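3. Vider, trier, ranger : le coin textile de la grande table

On arrive à la partie que je préfère du guide, et je sais que je suis bien la seule ! Si vous avez suivi les sections 1 et 2, votre table en bois est dégagée sur la moitié de sa longueur et vous avez vos sacs sous la main. Comptez 5 minutes pour un petit tas, beaucoup plus si vous faites comme moi et que vous laissez traîner.

3.1 Ouvrir le sac

1. Posez le sac souple sur la table, l'ouverture vers vous. J'utilise un sac vert, l'intérieur tire sur le bleu canard, et je le vois de loin dans le placard — c'est bête mais ça m'a changé la vie.
2. Écartez bien les bords avec les deux mains, sans tirer sur les coutures.
3. Cherchez l'étiquette imprimée avant de fourrer quoi que ce soit dedans. Chez moi elle est blanche, sur la paroi extérieure, écrite en tout petit. Lisez-la une fois, tranquillement, surtout la partie lavage.

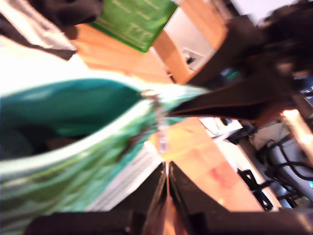
Page modifiée pour la dernière fois en avril

4. Retournez le sac et secouez-le au-dessus de la table. Il reste toujours un ticket ou un bouton au fond !
5. Laissez-le ouvert à gauche du tas, ou à droite si vous êtes gauchère.

Attention : ne rangez jamais un vêtement encore humide dans un sac fermé. J'ai perdu un gilet comme ça, l'odeur n'est jamais partie.

3.2 Trier le tas

Bon, le tas. Le mien est presque toujours noir et gris, ce qui complique un peu les choses (le noir sur le noir, à huit heures du soir, bonne chance).

1. Commencez par soulever la pièce du dessus, sans tout étaler d'un coup. Si un tissu clair est posé sur un vêtement foncé, enlevez le clair en premier et secouez-le à part, il attrape toutes les peluches.
2. Regardez s'il y a une étiquette volante sur le vêtement. Les petites étiquettes orange se voient bien sur du noir, les autres beaucoup moins, alors passez la main.
3. Mettez les papiers de côté, à plat : feuilles imprimées, cartes, tout ce qui n'est pas du textile. Ils se rangent à la section 4.
4. Pliez les grandes pièces en trois, puis en deux. Les sangles et les cordons se glissent à l'intérieur du pli.
5. Ce qui doit resservir dans la semaine va dans le panier en osier, le reste dans le sac.
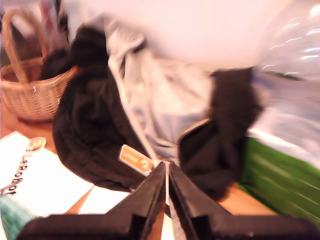
Mai : chez nous le panier c'est vite devenu un fourre-tout, du coup je n'y mets plus que les choses déjà pliées, et si ça dépasse de l'anse je vide. Pour le pli en trois je suis d'accord, sauf pour les mailles épaisses que je préfère rouler.

Bien vu pour les mailles, j'ajoute donc le pli roulé comme variante de l'étape 4. Roulez du bas vers le col, sans serrer.

3.3 Avant de fermer

Remarque : si vous rangez dans une armoire Flundard, l'étagère du bas accepte un sac rempli aux deux tiers, pas plus. Avec les boîtes Plunano, sortez les vêtements du sac, ça ne rentre pas autrement (j'ai essayé, j'ai forcé, j'ai cassé un couvercle).

1. Chassez l'air en appuyant doucement avec l'avant-bras.
2. Rabattez le bord, puis fermez.
3. Passez un chiffon sec sur la table — les peluches adorent le bois.

Suite à la section 4, les papiers.

© Sitow — Guide de rangement, fiche 316 — Nous écrire — Haut de page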